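# Walking the Vudia Way: Common Questions

These answers are for people joining the spring walk to the hermitage at Vudia. If something is missing, write to Yusri Ngui at the Wanine parish office.

## Do I have to be Catholic?

No. The walk is led by our parish and the prayers are Catholic ones, but people of other churches and of no church have come with us. You're welcome to walk in silence while the rest of us pray. Only Catholics receive communion at the closing Mass. Anyone may come forward for a blessing with arms crossed over the chest.

## When is it?

In April, the week after Easter week. The exact dates are in the parish bulletin and on the sign-up sheet. We leave from the church steps in Wanine after the 7 a.m. Mass.

## How far do we walk?

The whole route takes 2 days. We stop for the night at the guesthouse in Lu, and the second day ends at the hermitage in time for evening prayer. The first day is mostly flat farm road. The second has a long climb after lunch, and the last part of it is on 332 stone steps. There is a handrail on the left side going up.

## I can't manage the steps. Can I still come?

Yes. A van follows the road and can carry you for an hour or for the entire trip. The road reaches a side door of the hermitage chapel that has no stairs. Put a note on your form if you know you'll want the van, so we can save a seat. If you change your mind along the way, tell one of the leaders.

## Can children come?

Children over eight may walk with a parent or guardian. Younger ones can ride in the van, also with an adult. At Lu the guesthouse has a downstairs room where families can sit in the evening while the others are at night prayer. 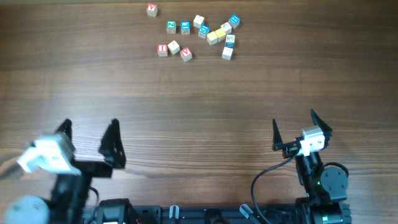

Families are given the bedrooms on the ground floor when there are enough of them. Please ask early. Children don't have to attend every prayer, but we do ask for quiet in the upstairs hallway after 9 p.m., when the house keeps silence.

## What is the silence like?

We walk in silence from breakfast until mid-morning on both days. After that you can talk, sing or keep to yourself as you like. The silence isn't strict. If you need water, have a blister or want to warn someone about a car, speak up.

Some people find the first hour hard. It can help to pick one line from the morning psalm and return to it as you walk.

## What should I bring?

- Broken-in shoes and a spare pair of socks
- A rain jacket
- A water bottle
- A sleeping bag or sheet (the beds at Lu have blankets and pillows)
- Lunch for the first day
- A rosary, if you use one

Keep your pack light. Overnight bags go in the van, so you only need to carry what you want during the day.

## What does it cost?

The price is on the form and covers supper, breakfast, the second day's lunch and your bed. If the price is a problem, talk to Yusri. Part of each year's collection is set aside for this, and your request stays private.

## Can I go to confession?

Yes. A priest from Vedance meets us at Lu and hears confessions before supper. There is also time at the hermitage after evening prayer.

## May I carry prayer requests for other people?

Please do. A basket stands by the church door during Lent for written requests. We carry the slips with us and leave them, folded, at the altar in Vudia. They aren't read aloud. You can also bring your own in a pocket – many people do.

## How do we get home?

A bus leaves the hermitage parking lot at 8 p.m. on the second day and goes back to Wanine, with a stop in Vedance. Let us know on the form if you're getting your own ride.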